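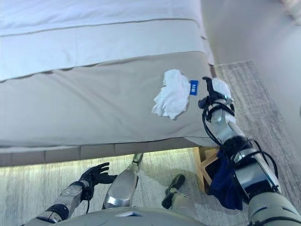

# wadis-fossil-replicas

Catalogue records, mould data and print files for the Wadis line of prehistoric animal replicas. Covers resin casts and printed kits at 1:1 and reduced scale. Display bases are in a separate repository, `gomstead-bases`.

Last data freeze: 30/06/2025.

## Contents

| Path | Contents |
|---|---|
| `records/` | One YAML file per catalogue item, 651 in total |
| `moulds/` | Silicone mould log, one CSV per mould family |
| `stl/` | Print-ready meshes for 179 items |
| `colour/` | Paint schemes, keyed by item ID |
| `tools/` | Validation and export scripts |

Not every record has a mesh. Items with `source: cast` were sculpted by hand in oil clay and have never been scanned.

## Record format

```yaml
id: WD-0412
taxon: Dimetrodon
element: full_body
scale: "1:10"
source: print
material: grey_resin
mould_family: null
parts: 6
colour_scheme: dow-b
status: active
```

Field notes:

- `taxon` is recorded at genus level. Species goes in `taxon_note`, and only where the sculpt was made from a specific described specimen.
- `element` is one of `full_body`, `skull`, `claw`, `tooth`, `egg`, `track`.
- `scale` must be quoted. Unquoted values such as 1:10 are read as sexagesimal integers by YAML 1.1 parsers.
- `status: retired` means the mould has been destroyed. The record is kept so that old invoices still resolve.

All linear measurements are in millimetres. Length is taken along the centre line of the body, including the tail, before the piece is fixed to a base. Earlier spreadsheets measured the straight-line distance from snout to tail tip, and 39 records still carry that value. They are flagged `length_method: chord`.

## Colour schemes

Schemes are grouped into two sets. The Dow set uses earth tones with a matte finish. The Fleneo set has stronger contrast and a satin finish, and was developed for museum shops. Paint codes are internal; there is no conversion table to any commercial range.

Colours are speculative unless `colour_basis: published` is set. Very few records have it.

## Validation

```
python tools/check.py records/
```

The script exits with 0 if all records parse, 1 on a schema error and 2 if a referenced mesh or colour scheme is missing. Run it before opening a pull request. Mesh checks (manifold edges, minimum wall thickness) are run separately with `tools/meshcheck.py` and are slow on the larger skulls.

## Known issues

- Ceratopsian frills in the `stl/ceratopsia/` folder warp if printed flat. Orient at 45 degrees with supports on the inner face.
- Mould shrinkage is logged per pour but not carried through to `length_mm`.
- Several track casts were entered as `element: claw`. Corrections are scheduled for August.
- British and American spellings are mixed in old field names. `color_scheme` is still accepted as an alias for `colour_scheme` and will be dropped in the next schema version.

## Licence

Records and scripts: CC BY 4.0. Meshes are licensed for personal and classroom use only. Selling prints or casts made from them requires a written agreement with Wadis.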